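# How do I get a one-page pitch out of a heist script that has four main characters?

Asked by Maysoun Mansour, Friday, June 1, 2018

I've got a finished screenplay, 117 pages, called Plalemel. It's a heist story set in a seaside resort in the off season. Four people who used to work at the same hotel come back to rob it the week before it gets torn down. I've been told by two people now that I need a one-page pitch before anybody will open the script.

My problem is that every version I write comes out at three pages. Each of the four has a reason for being there and the reasons cross over each other. If I leave one out, the ending doesn't make sense. If I put them all in, it reads like a cast list.

I've looked at a few pitch pages on the Dakell boards and they all seem to have one lead. Do I have to pick one? And do I give away the ending? I've seen people say both.

Not looking for script notes, only the page.

## Answers

### Mervyn Dawber

Yes, pick one. You can still have four leads in the script. The page needs one person for the reader to follow down to the bottom.

I had the same trouble with mine, Beyene, which has 7 speaking parts in the first scene. What worked was writing the page in this order:

1. One sentence with who, where and what they want. No names yet.
2. A short paragraph on how your chosen lead gets pulled in. Name only that person. The others are "a former night manager," "her ex-husband" and so on.
3. A paragraph on the plan and the first thing that goes wrong with it.
4. A paragraph on the thing that breaks the group apart.
5. Two sentences on the ending.

Choose the character who changes their mind about something. In a heist that's often the one who didn't want to do it. If two of them change their minds, take the one who does it later in the story.

On the ending: if the page is going to a producer or a reader, give it away. They want to know you have one. If it's going on a public board to get people interested, stop at the point where the plan falls apart.

Keep the page in present tense, and put names in capitals the first time only. Cut any line that starts with "meanwhile." You will probably have a lot of those with four people.

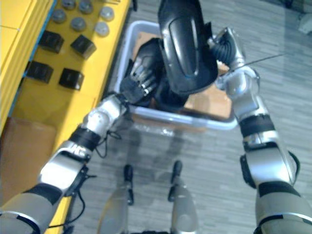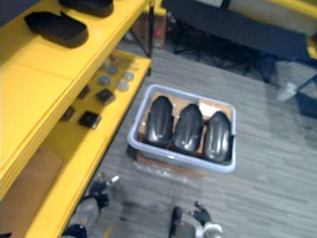
### Getachew Teshome

I read for a small contest (Jelell, it's regional) and last November I went through 32 pitch pages for it. I mostly agree with Mervyn but I wouldn't always pick a single lead. A few of the better ones treated the group as the lead. "Four laid-off hotel workers" can be the subject of a sentence just as easily as one person can. You say they all want the same safe opened for different reasons, or whatever it is in yours, and then you only split them up in the paragraph where they turn on each other.

Try this as a first line and change it to fit:

> A week before their old hotel is demolished, four former employees go back to rob it, and each of them is lying to the other three about why.

If that's true of your story, you don't need to explain all the reasons. Give the one that causes the most damage. The reader will trust that the rest are in the script.

Two other things. Tell us early why there's anything worth stealing in a building that is about to come down. That was my first thought reading your question, and a reader who is stuck on it won't pay attention to the rest. Also, give the page to someone who hasn't read the script and ask them to tell the story back to you. Wherever they get lost is where you cut or add a line.

Formatting matters less than people say. 12 point, normal margins. Don't shrink the type to fit.

**Comment from Maysoun Mansour:** They are all lying, so that line nearly works as is. What's in the hotel is not money, it's the old guest registers. I had that on page two of my pitch. I'll move it up.

**Comment from Getachew Teshome:** Registers is good. Put it in the first paragraph.

### Amanuel Tsegaye

three pages is fine if the writing is good. I sent a four page one once and got a reply. they passed on it but they did reply

**Comment from Mervyn Dawber:** She said she was asked for one page.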